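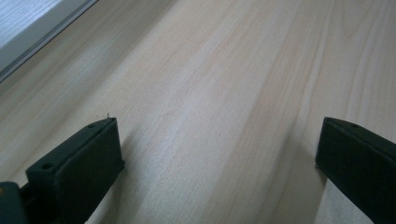

3.2 Work surfaces and their condition

The Betberg part of the study was limited to pale wooden surfaces in everyday use. Dark and painted surfaces had been included in the earlier round, but the raters in that round disagreed so often on faint marks that their scores could not be compared with those for lighter wood. The selection for the present round was made by Henrike Petersen and Marlene Hinrichs, who visited nine households in November and recorded every table, counter and shelf that was wiped at least once a day. This gave 142 surface areas, each of which was assigned a number and kept under that number until the end of the study.

No surface was sanded, oiled or otherwise renewed for the purposes of the study. Households were asked to keep to their usual routine and to write down any change of cloth or cleaning product. Two households switched products during the study. Their records were kept in the main analysis, and the effect of leaving them out is reported in Section 4.

Grain presented the main difficulty in rating. On a surface such as the one in Figure 2, long streaks curve gently along the wood, with thin darker lines between them and a few stronger arcs toward one side. A rater working quickly may take a dark grain line for a dried trace of liquid, and the opposite error is also possible – a narrow stain that follows the grain can be passed over entirely. Raters were therefore instructed to look at each area from two sides before giving a score and to record a mark only if it was visible from both.

Reflected light was treated separately. A smooth finish may show a bright streak where it catches the light, as it does across the middle of the surface in Figure 2, and the color of the wood is hard to judge within such a streak. The far part of the same surface is grayer and in shadow. For this reason, scores were not given for whole tabletops. Each area was divided into a near, a middle and a far zone, and a zone could be entered as "not ratable" without affecting the other two.

Figure 2. Pale wooden surface with curving grain and a reflection through the center.

Scoring followed the Kiani scale, which was drawn up by Mattes Haberkorn for the first round and shortened for this one. The original version asked for separate scores for rings, smears, crumbs and dullness. Dullness was dropped after the raters reported that they could not tell it apart from ordinary wear – a point also raised by two of the households. Crumbs were scored before wiping only.

Wiping was carried out by the residents themselves with 500 ml of lukewarm water and a plain cotton cloth, both supplied by the study team. The direction of wiping was left open. Frida Ketilsson noted the direction used on each area, and these notes form the basis of the comparison between wiping along and across the grain in Section 4.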